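Search this site
Search
Stories | Archive | Submit

The Wadby Recording

Short fiction
3 comments
201 shares

The Trustees of the Wadby Sound Archive are required under their founding deed to enter in the record an account of any item whose place in the collection has been disputed. The following account was entered on 10 May 2023 and concerns item 1852, a cassette of seven songs by the rapper known as Sirnus.

Sirnus was the stage name of Virgilio Agbayani. He came to Wadby at the age of eleven and attended the grammar school, from which he was twice sent home for reciting verses in assembly. The verses concerned the price of school dinners. The headmaster's letter to his mother, which the Archive also holds, describes them as "well constructed but unhelpful".

He performed first with a duo called Astident, whose other member was Blagoje Vukadinović. The name had been taken from a misprint on a bus timetable and neither man would afterwards defend it. Astident played the youth club, the market hall and, on one occasion, the upper deck of the night ferry, where they were paid in meal vouchers. Their songs dealt with rents, with the closing of the Berisha cannery, and with the foreman there, who was named in full in the second verse of each.

The duo parted over a single line. Mr Vukadinović held that a song about the cannery ought to end with the gates being opened. Mr Agbayani held that the gates had not been opened and that the song ought to end where it did. They did not speak for nine years. In that time Mr Agbayani, as Sirnus, recorded the seven songs in his aunt's kitchen at night, with blankets hung over the door. The kettle may be heard on the fourth.

The cassette was received by the Archive in June of the year of his death. It was brought to the desk in an envelope by a man who declined to sign the deposit form. Shalini Rathore, who was on duty, recorded that he asked whether the songs would be played to people or only kept. She told him that any member of the public might ask to hear them. He asked how many did. She replied that in the previous year the Archive had received 1568 requests, of which most were for brass bands. He seemed satisfied with this and left.

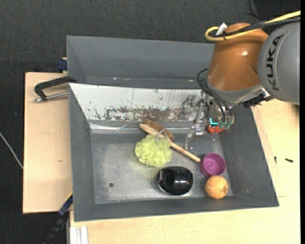 Kalliopi Omerović wrote to the Trustees within the month to say that the fourth song was hers. She had composed the words, she stated, on the back of a wage slip during the last week of the cannery, and had sung them at the gate to a hymn tune so that the older women could join in. Mr Agbayani had been present, aged sixteen, holding one end of a banner. She did not ask for money. She asked that the catalogue be corrected, and she enclosed the wage slip.

The Trustees considered the matter at three meetings. The words on the slip agreed with those on the recording in every line but the last. On the slip, the song ended with the gates being opened. On the recording there was no such line. There was a pause of four bars, in which the kettle came to the boil and was taken off, and then the song was over.

Mr Vukadinović was invited to give evidence and did so, standing, although a chair had been provided. He was asked whether he had known that the line he had argued for was Mrs Omerović's. He said that he had not. He was asked whether it was he who had brought the cassette to the desk. He requested a glass of water, and the minutes show that the meeting was adjourned for up to ten minutes while one was found. The question was not put again.

It was resolved that the catalogue should give the words of the fourth song to Mrs Omerović and the music to Mr Agbayani, and that both endings should be kept. The wage slip was placed with the cassette. Mrs Omerović was asked whether she wished to hear the recording, and a listening room was set aside for her use.

She heard it through once. At the four bars she was observed to sing the missing line, quietly and to the hymn tune, and it fitted. The Archive's equipment was not set to record, and the line does not therefore form part of the item.

The cassette may be heard on application to the desk. Readers are asked to give one day's notice.

3 comments
Share this story
Search this site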